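# Learning Where to Hold On

*The software group at Groranport is rebuilding its planning stack one household task at a time*

For most of the past decade, the control software developed at the Groranport laboratory was written for factory cells. Parts arrived in known positions, on known fixtures, and the planner had only to find a path that avoided the guarding. When the laboratory opened its household program in January, the first decision was to keep the low-level controller and replace nearly everything above it.

The new stack is called Girnier. It consists of a perception layer that proposes places to grasp, a planner that decides among them, and a controller that closes the fingers and monitors the force. The three parts exchange messages over a single shared timeline, so that every decision can be traced to the sensor readings on which it was based. The laboratory considers this traceability the most important feature of the design. A failed grasp that cannot be explained is recorded as a software defect, regardless of whether the next attempt succeeds.

Girnier learns from demonstrations made with a handheld gripper. The person carrying it performs an ordinary task in an ordinary home, and the software records the motion of the fingers together with the view from the tool. The current collection holds 322 demonstrations of table clearing, gathered in 19 homes. Each is short. Each is also, by the standards of the old factory work, extremely untidy.

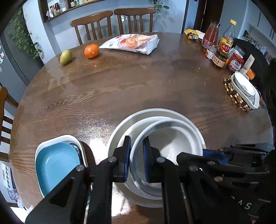 Nested tableware has taken more of the planning team's time than any other class of object. A planner trained on single objects tends to treat a stack as one solid item and to aim for its outer edge, where the fingers would take hold of the wrong piece. In the demonstrations, the choice of contact is often more particular. With a white bowl sitting inside a shallow white dish, for example, the two finger pads pinch the raised rim of the bowl from both sides and leave the broad rim of the dish alone. The perception layer must therefore find a boundary between two surfaces of nearly the same color, one of which reflects the light of the room. Early versions of Girnier could not do so with any consistency, and merged the pair in the object map before the planner had been consulted.

The remedy was a change in what the perception layer is asked to produce. It formerly returned a list of objects, each with an outline and a confidence score. It now returns a list of rims, handles, and edges, each with an estimate of what would move if that feature were lifted. The planner no longer needs to know that something is a bowl. It needs to know that a curved edge can be held, that the edge belongs to a body resting on another body, and that the fingers can reach it without striking anything nearby.

This representation has made the planner slower. A cluttered table can produce 60 candidate features where the earlier system would have returned a dozen objects, and each candidate must be checked against the geometry of the gripper. The team has responded by ordering the checks. Reach is tested first, clearance second, and the more expensive estimate of stability only for those candidates that remain. The planner keeps its best three and passes them to the controller with a fallback order already assigned.

## Clearance and the second finger

Clearance deserves particular attention, for it is the point at which the software most often disagrees with human demonstrators. People will bring a tool across the top of one dish to reach another, with very little space between. The original clearance rule prohibited any path passing above a neighboring object at close range. Applied to the demonstration data, the rule rejected a considerable share of motions that a person had performed without difficulty.

The revised rule distinguishes between the finger that leads the approach and the finger that follows. The leading finger is held to a strict margin. The following finger is permitted a smaller one, on the condition that its path stays inside a region the camera has observed within the same approach. If the view of that region is lost, the margin returns to the strict value and the arm slows. Members of the control group were at first reluctant to accept a margin that changes during motion, and the rule was adopted only after the transition had been smoothed to prevent sudden changes in speed.

## Testing in simulation

Every change to the planner is run against a simulation suite known as Adams before it is permitted on hardware. Adams contains 2,000 table arrangements, generated from the demonstrations by moving, adding, and removing objects. A full run takes one night on the laboratory's machines. The results are reviewed each morning, and the arrangements that fail are replayed with the timeline open, so that the reviewer can determine which layer made the first incorrect decision.

The suite has known weaknesses. Its contact model is poor for thin rims, and its lighting is more even than that of any real dining room. Glossy tabletops are a recurring source of error: bright patches on polished wood have been reported as edges on several occasions, and the simulation seldom reproduces them. A rendering module now in development at the laboratory's Greladlow site is intended to close this gap, although it has not yet been connected to the nightly run.

Work for the remainder of the year will center on release. Placing a dish is at present handled by a fixed routine that lowers the object until a force threshold is met and then opens the fingers. The routine is adequate for a bare shelf. It is less suitable for returning one dish to the inside of another, where first contact may be made at the side and the threshold is reached too early. A learned release policy is being written, and the first version will be submitted to Adams once the revised contact model is in place.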